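4.2 The Laundry Unit

The middle block of the course gave students the task they had asked for in the entry survey and regretted by the second session. Each team had to teach a two-arm robot to move clothes between a basket and a front-loading machine, using teleoperated demonstrations they recorded themselves. Grading was on the written log and the final run, in that order, because the first course we taught this way produced splendid runs and logs that read like ransom notes.

Teams named themselves. Inar chose to demonstrate slowly and evenly. Grostia chose speed, and recorded 94 demonstrations to Inar's 28, a figure they brought up often until the two sets were compared. Both teams found that the drum mouth was the hard part. A gripper that behaves well over an open basket has to be brought to a round opening at an angle, with the door standing in the space where the operator would like to put an elbow. Figure 3 gives the working position from the head camera and from one wrist.

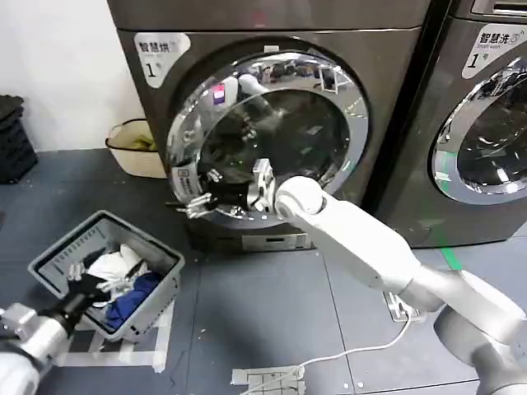

Mahnaz Tehrani objected in the review meeting that the door should have been taken off for the first week, on the grounds that students were learning to avoid a door when they were meant to be learning to handle cloth. We have some sympathy with this. The door stayed on, and the logs from that week mention it more than they mention clothing, usually with an adjective.

The wrist view was meant to settle arguments about distance. It settled a few. Operators who relied on the head view tended to misjudge how far the gripper was from the rim, since the arm hid the very thing they wanted to see. Operators who switched to the wrist view judged the rim well and lost track of everything else, the other arm included. By the end of the unit most students had learned to glance between the two, a skill we had not listed among the course goals and have since added as though we had planned it.
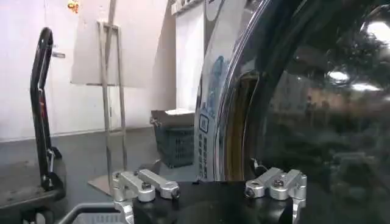
4.3 What the Logs Recorded

Each log entry had two required fields: what the operator intended, and what the arm did. Students filled in the second with great energy and the first with some reluctance. Shirin Shojaei read every entry and marked those in which the intention had plainly been written afterward to match the outcome. Over 28 entries were returned for rewriting.

The returned entries had a family likeness. A failed grasp became a "test of gripper limits," and a long pause became "observation." Once students were made to write the intention before starting, the entries grew shorter and more useful, and a good deal less heroic. The same habit carried into the tabletop exercises, where the objects were smaller and the excuses had less room. 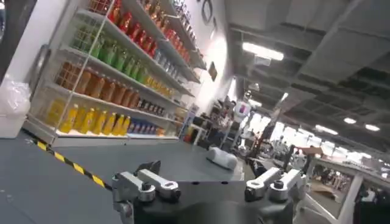
Rewriting also changed how teams chose which demonstrations to keep. Grostia threw out most of its early recordings without being told to, after reading its own intentions back and finding that several of them said only "go faster." Inar kept nearly everything, including a run that ended with a sleeve in the wrong place, and argued in its report that a recovery was worth more than a clean pass. We gave them the point. Whether it holds for a larger class is taken up in Section 5, along with the matter of how the logs should be weighted when two operators share an arm and neither will admit to the sleeve.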